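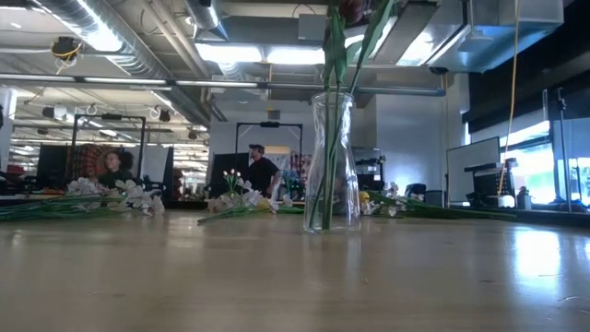
Flowers on the table, one lot in the vase and the rest still lying down.

So, the Mernik loop! I've been going on about it to anyone who'll listen since the spring, and in October we finally packed the car and went. If you've not come across it, it's 200 miles of mountain road that starts and finishes in Menum, and most people seem to rush round it in a long weekend. We gave it longer and I'm so glad we did, although I still came home with a list of places we drove straight past.

The first stretch out of Menum is easy going, all farmland and long stone walls, and I nearly nodded off (I wasn't driving, don't worry). Then you go through a short tunnel and come out on the other side with a proper valley underneath you and the road hanging on to the edge of it. I made a noise. We pulled in at the first lay-by and ate our sandwiches there at half past ten in the morning.

Our favourite walk was the one up from Quezada. It's a tiny village, one street and a bakery, and you leave the car by the bridge. The path follows the river for a bit and then goes up through beech woods, which were all copper and gold when we were there, and the leaves were so deep in places that I lost the path twice. You climb just over 1,000 feet to a little chapel with a bench outside. It took us 3 hours there and back, with a lot of stopping to puff. Go early if you can, as the cloud came down after lunch every single day of our trip.

I'd booked our rooms through Floline, a small website that only lists family-run guesthouses along the loop. The prices were good and the breakfasts were enormous. My one grumble is that it doesn't tell you which places have parking, and at our second stop we ended up carrying the bags up a very steep lane in the rain. Ring ahead and ask!

A few bits and bobs if you're planning your own trip. Fill up with petrol before you leave Menum, because there are only 2 petrol stations on the whole loop and one of them was shut. Take cash for the bakery. The high pass has passing places but they're small, so get used to reversing. And pack a decent hat, even if it's lovely and warm at the bottom.

I haven't said anything yet about the lake at the northern end, where we spent a whole afternoon doing nothing much, or the ferry we missed getting there. I'll put that in its own post once I've sorted through my notes. If anyone's done the eastern side in winter, do leave me a comment, I'd love to know whether the pass stays open!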